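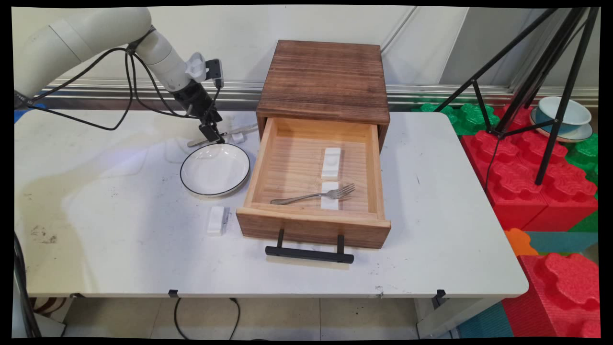

第31轮，它自己动了

先报平安：手没事，手背上一块青，现在按着还有点酸，打字完全不影响。我妈要是看到这篇请直接跳到最后一段（妈，最后一段也没写什么，你就别往下看了）。

拖了好几天才写，一是因为忙着修，二是因为有点丢人。干这行也有几年了，给新来的人讲安全须知的一直是我，"机械臂不动不等于它停了"这句话我讲过不知道多少遍，结果被打的也是我。今天是2020年2月5日，该换的都换完了，趁记得清楚写下来，给自己看，也给同样在桌子上摆弄机械臂的朋友看。

事情发生在我们那间小实验室，项目叫Kanaujia，名字怎么来的别问我，我进组的时候就叫这个。活儿说起来特别朴素：一张白色折叠桌，中间放一个带抽屉的小木柜，旁边放盘子、刀叉和几个白色方块，人拿着主手遥控机械臂，开抽屉、拿东西、放东西、关抽屉，一轮一轮地做，数据录下来训练模型用。桌面已经被我们折腾得全是划痕和黑点了，擦都擦不掉，我挺喜欢的，像老食堂的桌子。

臂是Morkden的，夹爪是Zedar的，中间那层控制软件用的是Flonine，然后在Flonine上面又糊了一层我们自己写的东西。记住这个"我们自己写的东西"，后面要考，主犯就是它。

那天下午

那天遥控的是Pushpa Dubey，她手特别稳，夹叉子这种又薄又滑的东西她基本一把过，所以难的任务都留给她。我坐在桌子另一头负责复位，就是每轮结束之后把东西摆回去，顺便看着屏幕上的录制状态。这个岗位又无聊又不能走神，你们懂的。

前面三十轮都很顺。第31轮做到一半，抽屉开着，夹爪往下走，要去够盘子边上，然后就停住了，悬在那儿。

Pushpa说了一句"咦"，晃了晃主手，没反应。又晃了晃，往上抬，往右带，再放下来，还是没反应。换谁都会这么做，鼠标卡了你也会甩两下对吧。

我看了一眼屏幕，没报错。没报错！状态灯是绿的，录制的时间还在走。我当时脑子里的判断是"这轮废了，程序又卡死了，等会儿重启"，因为前一个星期它卡死过好几回，每次都是重启了事。然后我看见抽屉里那把叉子歪了，想着反正要重来，先摆正吧，就把手伸进去了。

急停按钮就在我右手边，伸手就够得着。我没按。

从停住到重新动，日志上是8秒。我手伸进去的时候已经过了六秒多，叉子还没碰到，臂突然就活了，先是往上一弹，紧接着往右一甩，又往下扎，速度比平时遥控快得多，像录像按了快进。手腕那一段从侧面扫到我手背，把我的手打到抽屉边上，夹爪下去的时候磕在了抽屉前面那根黑色拉手上，"当"的一声，然后Morkden的控制器检测到碰撞，自己停了。

整个过程大概一眨眼。Pushpa尖叫了，我没叫，我愣在那儿，脑子里特别平静地想：哦，它把刚才那几下补上了。

后来想想，能立刻想到这个，大概说明我心里早就知道程序有这个毛病。这是最让我难受的地方。

去医务室的路上

手背肿起来挺快的，医务室的大夫让我握拳、张开、一根一根弯手指，问我怎么弄的，我说被机器人打了，她抬头看了我一眼，在本子上写"撞伤"。冰敷，观察，没拍片子。我拎着冰袋回来的时候，Oluwatosin Ogunleye已经把桌子周围拦起来了，总电源拉了，桌上东西一样没动。他管我们这层楼的设备，平时话少，那天更少，就问我一句："停机之前你碰过电脑没有？"我说没有。他说好，日志先拷走。

这里要夸他一下。换成我的话，八成第一反应是把臂复位，把抽屉推回去，桌子收拾干净（人一慌就想收拾东西，真的），那后面找线头的问题就没戏了。

先查到的：线

臂停住的原因，我们当天晚上就摸到了。

这条臂的线是走外面的，从上面几节挂下来，一圈一圈垂着，绕过手腕接到夹爪和相机。外走线的好处是换起来快，坏处是你得给它留余量，留少了手腕一转就拽，留多了就到处挂。我们留多了。当初是我留的，去年10月换夹爪那次，我嫌原来太紧，多放了一截，用扎带随手一固定，心想回头再整理。

回头就是现在。

Oluwatosin断着电，用手把臂一点一点掰到出事时的姿势，手腕低、往抽屉那边偏、夹爪朝下，然后让我看接头那里。线垂下来的那个弧在这个姿势下会被手腕自己压住，再转一点，拉力就全部落在夹爪那个接头上。接头没有锁紧环，是直插的。他用一根手指轻轻拨了一下线，万用表就断了，松开，又通了。

就这么简单。夹爪的通信线在某个姿势下接触不良，过一会儿又自己好了。

我们回去翻前一个星期的记录，那几次"卡死"，把停住那一刻的关节角调出来比对，手腕姿势跟这次都很像，全是低位往抽屉里或者抽屉边上去的时候。也就是说它提醒过我们好几次，每次我们都重启，重启的时候臂会先回到待机位，线一松，又好了，于是大家愉快地继续。重启真是害人。

不过线只解释了它为什么停。夹爪断了通信，凭什么整条臂跟着不动？又凭什么好了之后会发疯？

再查到的：我们自己写的东西

下面这段有点技术，不感兴趣的可以跳，不过要是你也在写遥控程序，求你看完。

主手那边每秒发50条目标位置过来，我们的程序收到之后放进一个队列，另一个线程从队列里取，一条一条处理：先给夹爪发开合量，等夹爪回话，再给臂发关节目标。平时夹爪回话特别快，队列里基本是空的，谁也感觉不到有这么个队列。

问题一，等夹爪回话那一步，没写超时。函数是从Zedar夹爪的测试脚本里抄过来的（我抄的），测试脚本嘛，接一个夹爪在桌上慢慢试，等到天荒地老也没关系。放到正式程序里，夹爪不回话，整个线程就蹲在那儿等，臂自然也收不到新目标，于是保持原位不动。

问题二，队列没设上限，消息也没看时间戳。8秒，每秒50条，一共攒了400条。里面全是Pushpa晃主手、往上抬、往右带、再放下来的那些动作，一条没丢，整整齐齐排着队。

问题三，线接触好了，夹爪回话了，线程醒了，一看队列里有400条，那就干活呗，取一条发一条，中间没有节拍，能多快就多快。臂的控制器那边收到的是一串飞速变化的目标，它很听话地去追。

所以我说它像按了快进，它就是在快进。8秒的动作要压到一瞬间放完，跟不上的部分就直接抄近路，近路上有我的手。

问题四，为什么状态灯是绿的？因为界面上那个灯看的是"主手有没有在发消息"和"录制有没有在写文件"，两样都正常。主手在发，发进了队列；录制在写，写的是相机画面和最后一次的关节角。没有任何一个指示在看"臂有没有收到新的目标"。我写那个灯的时候觉得自己挺周到的，还给它配了个呼吸效果。呼吸效果！

Flonine本身有个保护，两次指令之间的位置跳变超过阈值就拒绝执行。我们去查为什么没拦住，发现是因为我们每条指令跟前一条比，跳变都很小，本来就是连续轨迹切出来的，单看哪一条都合格。它查的是每一步的步长，不查你一秒走了多少步。速度上限倒是有，设在控制器里，可是半年前有人嫌遥控跟手慢，往上调过。谁调的，改动记录里没写，我也不想追究，因为很有可能还是我。

Pushpa那句话

第二天我们几个坐下来聊，我本来准备了一肚子的技术复盘，Pushpa先说话了。她说她后来晚上睡不着，一直在想，是她晃的主手，打到我的每一下都是她手上的动作。

我一下子不知道说什么。我光想着自己挨了一下，真没想过拿着主手的那个人是什么感受。她看到臂没反应，合理地动了几下，八秒之后这几下落到了同事手上。我说这完全是程序的锅，程序是我写的，所以是我的锅，她说道理她懂，就是难受。

后来她提了一个我觉得特别好的要求：断了以后，重新接上必须由她来确认，而且接上之前主手得先回到跟臂一样的姿势，对不上就不让动。这个功能很多遥控系统早就有了，我们一开始嫌麻烦没做，每轮开头对齐要多花几秒，一天下来能少录好几轮。现在没人嫌了。

她还说，以后复位的人伸手之前得说一声"进手"，遥控的人把主手放到架子上，回一声"放了"，才能伸。听着有点傻，试了两天，挺好的，就是隔壁组的人以为我们在玩什么游戏。

改了些什么

线全部重新走了一遍，这回是Oluwatosin走的，我负责递扎带，他不让我碰。弧度还是有，外走线免不了要留，但是接头前面加了一个固定点，拉力先落在固定点上，传不到接头那里。直插的接头换成了带锁紧环的。走完之后他让臂把所有会用到的低位姿势慢慢过了一遍，自己蹲在桌边盯着线看，蹲到腿麻。我在旁边把手机手电筒举着，也麻。

程序这边，等夹爪回话加了超时，超时就报故障、停臂，要人来确认才能恢复。队列没了，换成只留最新一条，旧的直接扔掉。遥控这种东西要的就是现在的手在哪儿，八秒前的手在哪儿谁关心呢。每条消息检查时间戳，过期的不执行。发送那头按固定节拍走，一次最多发一条。说出来都是教科书里的东西，我写的时候一边写一边脸红。

绿灯重做了，现在看的是臂最后一次收到有效目标是什么时候，断了立刻变红，屏幕整个边框都红，还会响，声音难听得要命，是Pushpa挑的，说越难听越好。呼吸效果删了。

速度上限调回了原来的值。跟手确实慢了一点，第一天大家都在抱怨，第二天就习惯了。

急停那里我纠结了一下。按钮位置没问题，伸手就到，出事那天它也没坏，后来测了，一按就停。坏的是我的习惯：我把"程序卡死"当成了一种安全状态，觉得卡死了就不会动，所以不用按。现在规矩改成，只要臂在不该停的时候停了，不管什么原因，复位的人先拍急停，再说话。宁可一天拍十次。拍完要重新上使能，要等，烦是真烦。

怎么验证的

改完不敢直接用，先把能测的都测了。办法很土：Oluwatosin在夹爪的通信线上串了个开关，人全部退到胳膊够不着的地方，Pushpa照常遥控，他在远处随机断、随机通，有时候断一下马上接回，有时候断很久。断的时候我让Pushpa故意乱晃主手，越乱越好，她一开始放不开，后来晃得可起劲了，像在打鸡蛋。

第一次断的时候我们三个都屏着气。红了，响了（真难听），臂停了。接回去，臂没动，屏幕上提示主手姿势不一致，不能恢复。她把主手慢慢挪回去，对上了，按确认，臂才跟着动，动得很老实。

接着又测了拔主手的线、杀掉录制进程、把电脑网卡禁用。禁用网卡那次出了个新毛病，恢复之后要报两遍故障才能清掉，查了一下是故障标志在两个地方各存了一份，清了这个没清那个。属于偏安全方向的毛病，多按一下而已，不过我还是当天改了。现在看到"先这样吧"这几个字我就手疼，物理意义上的疼。

旧程序我们也拿出来测了一次，同样的断法，桌子清空，人离得远远的，想确认那天的事能不能复现。能，一次就复现了。站在远处看它那一下，比当时挨打还吓人。当时我低着头看叉子，根本没看见它怎么动的，这回看清楚了，起手完全没有征兆，前一刻还静静悬着，下一刻已经在抽屉那边了。Pushpa看完出去走了一圈才回来。

旧程序随后就从机器上删了，仓库里留着，分支名字叫"别用"。

一些零碎

夹爪的一根黑手指磕在拉手上之后，我总觉得闭合的时候有一点点错位，Zedar的技术支持回邮件说可以寄回去检查，我们先换了备用的。旧的那个我想留下来摆桌上，Oluwatosin说留着可以，标签要写清楚，免得哪天有人急用拿去装上。有道理，已经写了"坏，勿装"。

抽屉倒是一点事没有，那个小木柜看着粗粗糙糙的，是真结实，拉手连晃都没晃。

出事那轮的数据，有人问要不要留着，说是很少见的故障样本。留了，单独放，没进训练集。我看过一遍回放，看到自己的手伸进画面那里就关了，没再看第二遍。

还有人在群里问，是不是应该装个安全光幕或者激光扫描，人手一进去就停。讨论了挺久，桌面这么小，人要频繁进出复位，光幕装上去大概每分钟都在触发，然后大家就会想办法绕过它，我太了解我们了。目前倾向于在复位那一侧放一块压力垫或者做个双手按钮，复位的人按着，臂才允许上使能。还没定，有经验的朋友请在评论里教教我，特别是双手按钮装在折叠桌上怎么固定，我试了用夹子夹在桌沿，按两下就歪了。

另外，如果你的程序里也有一个没有上限的队列，请现在就去看一眼。我不是在吓唬你，我上周看自己另一个项目的代码，又找到一个，也是我写的，管的是一台传送带，注释还写着"应该不会满"。

妈，手好了，周末回家吃饭，想吃排骨。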